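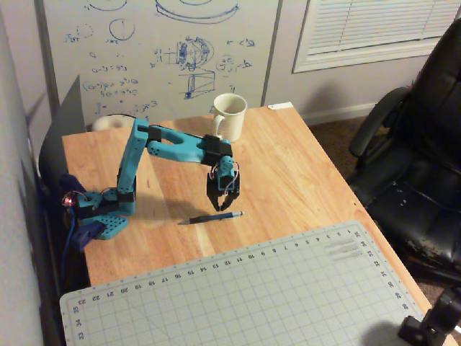

News > Products > Home Office

Category: Company Announcements

Janholm presents Tirnen, a desk for people who work at home

November 18, 2021 – The furniture maker Janholm announces today the start of sales of Tirnen, a wooden writing desk in a light honey color. The first production is 1170 desks, and all of them will be made in the Quintana workshop.

Tirnen was developed during 7 months, beginning in April. Before deciding the final size, the company asked 147 customers what they keep on their desk every day. The answers were very similar: a pencil, a mug, some papers, and cables that never stay in their place. For this reason the top has no shelf and no drawer above it, and the full surface remains free for work.

"We wanted a desk where you can put down your coffee and still have space to draw," says Gonzalo Valcárcel, head of design at Janholm. "My own desk is never tidy, and I think this is normal."

The wood is finished with a matte oil which the customer can renew at home with a soft cloth. The legs are delivered separately and are mounted with one key, included in the box.

Tirnen can be ordered now from Janholm. Delivery is made by Trandex, and the first 200 orders will be sent without shipping cost.

Shares: 12 | Comments: 0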